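What We Learned Renting Out the Upstairs

Mar 25, 2018

We have rented out the upstairs of our house in Joltenmont for almost two years now. A few people have asked me how it works, so I am writing it down once and will send them the link.

The upstairs has its own entrance, a kitchen, a bath and one bedroom. My aunt lived there until she moved to Fesska to be near her son. It sat empty over the winter and we kept paying to heat it. In June we listed it at $800 a month, which was low even then. I wanted someone in fast and I got my wish. We had 12 calls by the next morning and I stopped answering the phone. 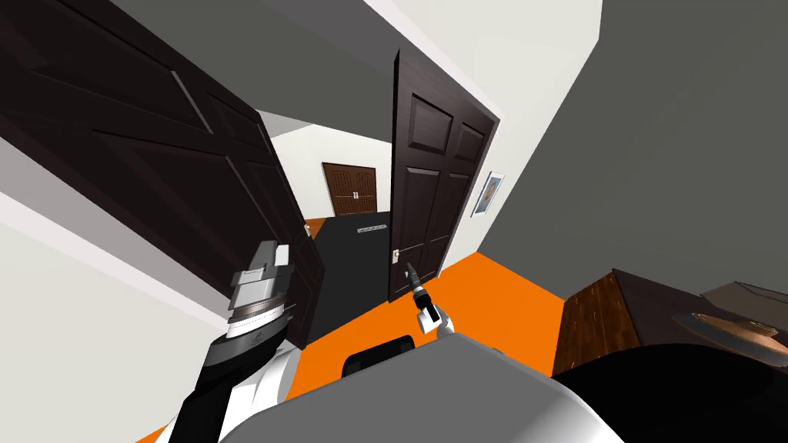

The first tenant was Liviu Ilie, who worked at the hospital and needed a place for a year. He signed a 12-month lease, paid on the first and left the keys in an envelope when he moved out. I learned almost nothing from him about being a landlord. The second tenant stayed four months and taught me most of what follows.

Put everything in writing, including the small stuff. We had agreed out loud that the tenant would shovel the side steps. He remembered it differently. The lease now has a page at the back for snow, trash, parking and the shared washer. Anjani Raju at Van der Linden went over it for us and took out two things I had copied from a form online that don't apply in this state.

Take the deposit before you hand over the key. I know how that sounds, but he had a truck full of furniture in the driveway and it was raining. I got the money nine days later.

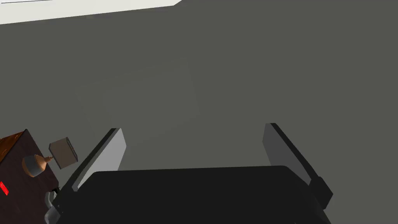 Repairs

I used to do all of them myself. I still change washers and patch drywall, but I no longer touch anything electrical. Last fall I spent a full weekend on a dead outlet and then paid Dirk De Bruijn $274 to fix it, and most of that was for undoing what I had done. He was there less than two hours.

Tenants will put up with a small problem for a long time and then mention it on the way to the car. I now send a short email every three months asking if anything is broken. Trinidad Escobar, who has the place now, usually writes back the same day with one or two things. The last one was a bathroom fan — still on my list.
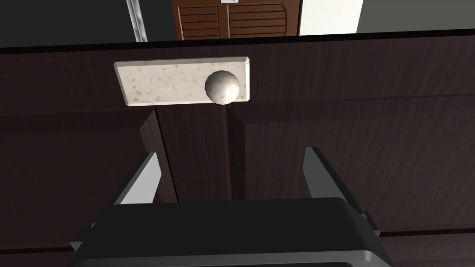 Dark wood and pale speckled stone.

Money

I keep a separate checking account for the rent and pay every upstairs bill out of it. The first year I ran it all through our regular account and taxes took me most of a week. The insurance also went up when we told them there was a tenant. Call your agent before you list, so you can work that into the rent.

We raised the rent once, between tenants. I haven't raised it on Trinidad and don't plan to this year. An empty month costs more than I would make on the increase.

Jelle Bakker asked me if I would do it again with a second place, maybe one of the duplexes over in Suvstead. No. One set of stairs to keep clear is enough, and I like being able to hear it when the water heater kicks on.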